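How to Get a Guest Room Ready After a Long Winter Shut

Posted 2022-01-24 by Rochelle Gallagher

We keep one bedroom closed from the end of fall until somebody comes to stay, and every year it smells of old carpet by the time the door is opened. These are the steps I follow. Allow a full day, most of it waiting.

1. Open the window and the door together. One open window on its own doesn't move much air. If it's raining, use a fan in the doorway pointing out toward the hall.

2. Strip the bed down to the mattress. Take off the pad and the pillow covers too. Fabric that has sat in a closed room picks up the smell even if it was clean when it went on.

3. Vacuum the mattress with the upholstery tool, slowly, going along the seams. Sprinkle baking soda over the top, leave it for 4 hours, then vacuum again. My neighbor Joonas Rantala leaves his overnight, but I haven't noticed a difference.

4. Wash everything in warm water with half the usual soap. Too much soap is what makes sheets feel stiff. Dry them all the way through before they go near the bed.

5. Put the fitted sheet on starting at a top corner, then do the bottom corner diagonally opposite. The other two will go on without a fight. Smooth from the middle outward with the flat of your hand.

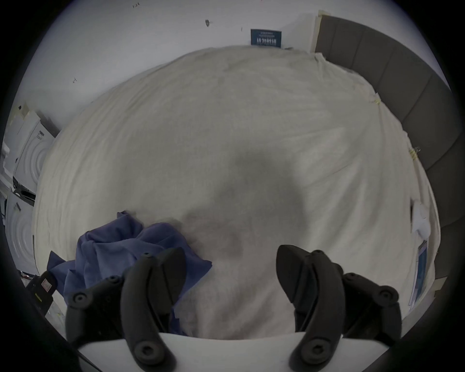
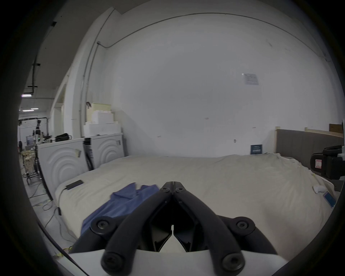 A pale bed with a crumpled blue cloth on it.

6. Leave the top covers off until evening. The mattress gets a few more hours of air that way.

7. Wipe down the closet shelves and the inside of the drawers with one part white vinegar to four parts water. Leave the drawers pulled out until they're dry. Line them with plain paper if the wood is rough.

8. Run the heat for an hour with the window shut and check the room again. If it still smells, look at the curtains. Ours hadn't been washed in years, and that was most of the problem.

If you find black spots on the wall behind the headboard, stop and deal with that first. Move the bed out a hand's width and see whether the spots come back by April.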